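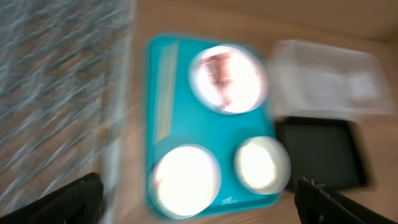
Perception and planning engineer, table clearing (Dulport, on site)

Hi! I run the software side at Zinton, and I'm looking for one more person to come and write code with me. There are 2 of us on the stack right now and we're stretched thin, so you'd have a real say in how things get built from your first week.

We make software that lets an arm clear a table after a meal. It decides what's trash, what gets washed, what gets stacked, and in which order to pick things up so nothing gets knocked over on the way. I've been at this for a while and I still find it ridiculously fun (also maddening, usually on the same afternoon).

Our planner is called Vumwood. It takes whatever the wrist camera gives it and keeps a running guess of what's on the table and what can be grasped next. It's written in C++ with a Python layer on top, and the Python layer is, um, due for some love. The replay tool is called Abeysekara, after the street our first office was on, and it lets you scrub through a recorded run and see what the planner believed at each step. You'll live in that tool.

What's hard right now? Clear plastic, mostly. Lids, tubs, anything you can see the table through. Segmentation loves to hand us half a container and call it done. Motion blur is the other one: we throw away too many views while the arm is moving, and I'm convinced there's usable signal in them. And then there's small loose stuff that doesn't behave like an object at all.

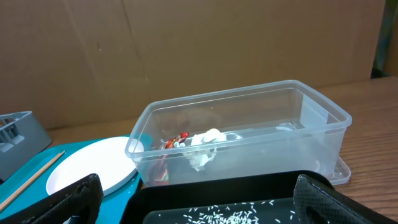 Wrist view: clear container, crumpled wrapper and tissue, and rice grains in the black tray.

So what would you do all day? Some mornings you'd be training a model on our own recordings. We have 400 labeled runs and the labels are decent, though you'll find things to argue with. Other days you'd be chasing a timing bug between the camera driver and the controller, or setting up a table and trying out your change on the arm yourself. We all take turns resetting the table, me included!

I'd love to hear from you if you've shipped perception or planning code that ran on a physical machine. School projects count. You should be comfortable in Python and able to read C++ without wincing, and know your way around camera calibration. If you've worked with depth data on transparent things, please put that in the first line of your email so I don't miss it.

You don't need a PhD. Two of my favorite past coworkers came from game development.

The job is full time and we'd like you here by October, sooner if you can. Applications opened Tuesday, May 24, 2022, and I read them as they come in. Send a resume and a few lines on a bug you're still proud of fixing through the form on the Zinton careers page, job number 44. After that it's a phone chat with me, then a paid day in the lab working on a real ticket with us.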